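The second suitcase, and other things I got wrong

Moving abroad for work, the bits the relocation pack leaves out

Eleven at night, a kitchen with no kettle, and a form asking for my previous address in a box with room for 8 letters. That was Bornport, first night. I had moved countries for a job at Ursu and I'd read the welcome pack twice on the way over. It had a nice map in it. It had a page on tipping. It did not say the flat would come without light bulbs.

So, a feature on moving, by somebody who has now done it and would do it differently. Not the visa part, or not only. Everyone writes the visa part.

Start with the papers anyway

Get certified copies of everything before you leave. Birth certificate, degree, driving licence, the lot. I took originals and one set of photocopies and thought I was being thorough. The residents' office wanted stamped copies, the bank wanted different stamped copies, and the originals had to go off to be translated, so for most of June I had a folder with nothing in it.

Ask whether the translation has to be done in the new country. Mine did. I'd already paid for one at home. Money gone.

Names. If you have a middle name, decide on day one whether you use it and then never waver. I am two different people on the Bornport tax register and have been since spring. Letters come for both.

The bank wants an address, the landlord wants a bank

You will have heard this one. It's true. My way round it was a room let by the week in Guresance, over the river, where the owner would sign a proof of residence if you paid the month up front. The room was small and the trains went past the window from five, but the signature was good. With that I got the account, with the account I got the flat, and then of course I had to tell everyone the address had changed. Start again at the first desk.

The deposit was 2978, in the local money, which I didn't have because my first pay was a month off. Nobody had mentioned that wages here are paid in arrears. Bring more than you think. I had set aside 2000 for the whole of the first month and it was spent before I had a bed.

Some employers will advance you part of a salary if you ask. I didnt ask. A woman two desks along did, got it in a couple of days, and looked at me with real pity.
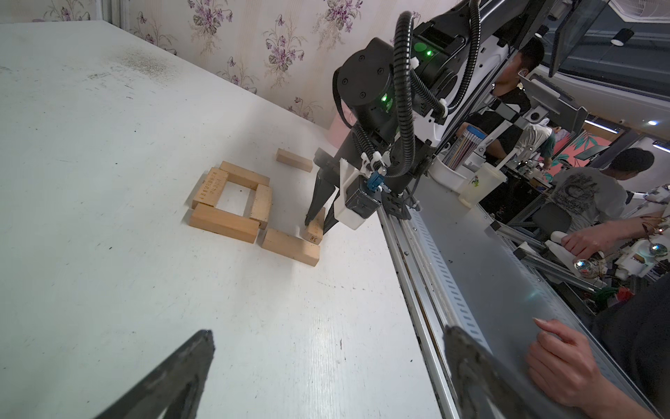
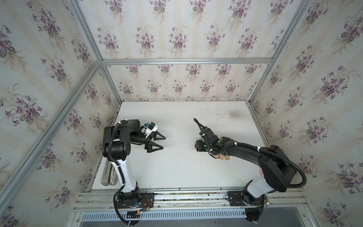
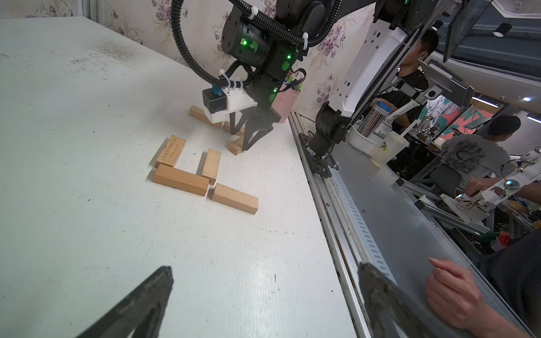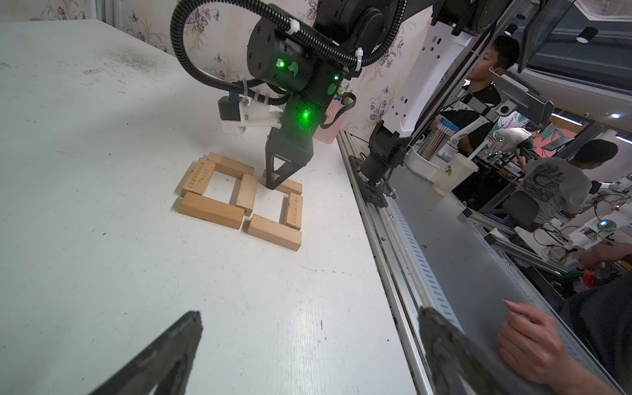 BORNPORT, June

Shipping, then. I paid 1356 to send boxes I could have given away. Winter coats, to a place where it rains sideways and a winter coat is no use to anyone. Books. A lamp with the wrong plug. The customs form asks you to list the contents and their value, and if you write "books and household" it comes back to you. Write it all out. Box by box, and keep a copy, they'll ask for it at the other end too.

The things I missed were dull. My own pillow. A decent tin opener. Paracetamol in the size I'm used to. A long extension lead, which you can fit one adaptor to and run everything off while you wait to get round to the shops.

Health cover

Read the start date. Mine began on registration, and registration took weeks, so there was a gap in the middle I only found out about when I had a tooth go. Travel insurance would have covered it if I'd bought the kind that doesn't need a return ticket. I hadn't. Check yours tonight if you're leaving soon.

Once you're in the system it's quick, to be fair. You pick a doctor, you take your letter along, you sit. Take a book. Take the letter as well, they won't look you up without it.

The language, a bit

I had done an app for half a year and could order soup. What I needed was "where do I queue", "which form replaces this one" and "the boiler has stopped". Learn those. Learn numbers over a hundred and learn to hear them at speed, on the telephone, from somebody who wants their lunch.

The evening class in Guresance is cheap and full by the second week. Sign up before you arrive, you can do it by email. Half my class were from Flodden, as I am, which was lovely and no good at all for the verbs.

People

Everyone says join something. I put it off until autumn and wish I hadn't. The expat groups are fine for asking which office opens on time, less fine after the third evening of complaining about bread. What helped in the end was the swimming baths at seven in the morning, same lane, same faces. Nodding for weeks. Then a hello, then somebody told me which of the two post offices to use, and I've been going to the right one ever since.

And home

Tell the tax office you've left. Tell the council. Keep one account open back home with a bit in it, because something will still be coming out of it, in my case a gym. Redirect the post for as long as they'll let you, a year if you can. Mine ran out after three months and a replacement bank card is, as far as I know, still on a doormat in Flodden.

Bulbs, by the way, are the screw kind here. Pack two in a sock.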